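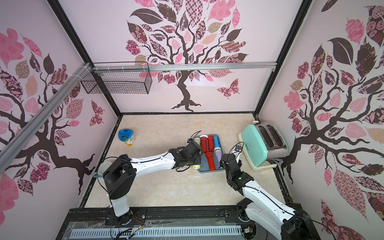 Kjell Nygård says the night boat to Flirkuvari is coming back, and that I should stop moaning about the bus. He left that under my last post on Tuesday evening, and I very nearly didn't believe him, as we've all been told the boat is coming back at least once a year for as long as I've been writing this blog. But I rang the Juntunen office in Medau the next morning and it's true! They're putting it back on from the spring, three nights a week to begin with, and tickets go on sale as soon as the new timetable has been signed off by the harbour.

If you've never done the trip, a bit of background. Medau is the last proper town on that stretch of coast, with the railway station and the good bakery, and Flirkuvari is the island you can see from the top of the church hill on a clear day. The day boat has carried on running all this time, but it leaves so early that you have to spend a night in Medau first, and rooms there in summer cost a small fortune. The other way is the bus round to Ornine and the little car ferry from there. I've done that one twice and been sick on it twice. (The bus, not the ferry. It's the bends after the quarry.)

The night boat stopped in October two years ago, when the old ship went in for engine work and never came out again. I was on one of the last sailings, by pure luck, with a cabin right over the propeller and a blanket that smelled of diesel, and I loved every minute. You got on after supper, sat up on deck with your coat over your knees, went to bed far too late and were turned out on the quay at Flirkuvari just as the café was putting its chairs out. The crossing took six hours and felt like a proper journey. Flying over things has never done it for me.

So, what's changing. The new boat is smaller than the old one. It has 18 cabins, all of them with two bunks, and a lounge at the back with reclining seats for anyone who doesn't fancy paying for a bed. There won't be a restaurant. Sointu Oksanen in the ticket office told me there'll be soup and sandwiches until midnight and coffee from five, and when I asked whether it would be the same fish soup as before she laughed and said everybody asks her that. She thinks so. She wouldn't promise.

A cabin will be 513 crowns each way, for the cabin and not per person, so if you're travelling as a pair it works out cheaper than even the grotty hotel behind the station. Seats in the lounge haven't been priced yet. Bikes go free, same as on the day boat. Dogs are allowed in four of the cabins and you'll need to ring up to book one of those, it can't be done on the website.

No cars, though, and I know that's going to upset some of you. The old ship took a dozen or so on the lower deck and people on the island did rely on it for getting their shopping home. I asked about it and was told that cars will have to go by way of Ornine for now.
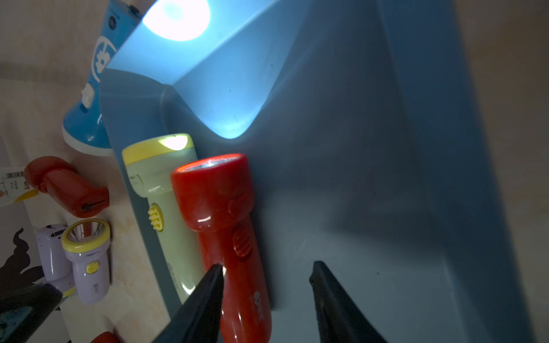 The other thing I wanted to find out was whether it'll last. I've been caught out before, getting all excited over a route and then watching it vanish after one summer. According to Juntunen the old night boat carried 2835 passengers in its final season, and that was with a ship that broke down every other week, so they think there's plenty of call for it. The money has been agreed for two years. After that they'll look at the numbers, and I suppose we all know what that means, so please do go and use it if you possibly can.

Not everyone on the island is thrilled. Myung-ja Geum, who rents out the yellow cottages by the north beach and has put me up more times than I deserve, is pleased about having guests arrive in the morning but isn't looking forward to them turning up on her step at half past five wanting their keys. She's going to let people leave their bags in the shed from six and come back for the cottage at noon. She did ask me to mention that, so I'm mentioning it: bags at six, keys at noon, and please don't ring the bell!

I also had a message from Lauri Kettunen, about the quay at Medau. The night boat won't go from the old terminal by the fish market. It'll use the long pier on the far side of the harbour, past the boatyard, and that's a fair walk from the station if you've got a heavy case. I paced it out in my head and I'd allow twenty-five minutes, more in the rain, and the last bit is cobbles. There may be a shuttle bus meeting the evening train. Lauri has heard yes and the ticket office has heard maybe, so don't plan around it yet.

For those of you who like to plan anyway (I'm one), the nights will be Monday, Thursday and Saturday going out, and the boat comes back the following night each time. It leaves Medau late enough that you can make it off the last train from the south with time for something to eat. The bakery shuts at six but the place next door does a decent pea soup, and they don't mind you sitting there with a rucksack and one bowl for two hours. I've tested this.

As for which cabin to ask for, I can't tell you until I've been on board. On the old ship the trick was to go as far forward as they'd let you, and I'd guess it's the same again, but Kaede Sugawara has already written to tell me that on small boats the front bounces more and I'd be better off in the middle. She's probably right. She generally is about boats. Take the tablets either way if you're at all that sort of person, and take them before you get on, not when you're already lying on the bathroom floor.

I've got my name down for the first sailing if they'll have me, and I'll write it all up when I'm home again, soup included. Until then the office in Medau is open on weekday mornings and they really don't mind being rung, though you may have to let it go on for a while as there's only the one phone. The lounge seat prices should be out in a few weeks and I'll add them to the bottom of this post when I have them.

Oh, and the bus from Ornine is going up again in the new year. Kjell can moan about that one.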